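Matte grey benchtop, marks or shadow?
2010-12-15, posted by bekar_bench
Reading time: 2 min

bekar_bench: Light grey matte top, 600 deep. Mottled look under the side light. Recoat or leave? 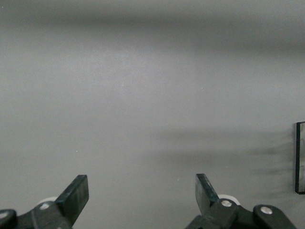
Last coat was in February, satin additive left out.

harnwood23: Leave it. Matte always reads patchy in raking light.

skiso_deck: Disagree. Check the colour from two angles first. If the patches stay put, it's the coating.

harnwood23: Fair, but don't sand before checking.

Contact | © 2010 Skisodeck | Back to top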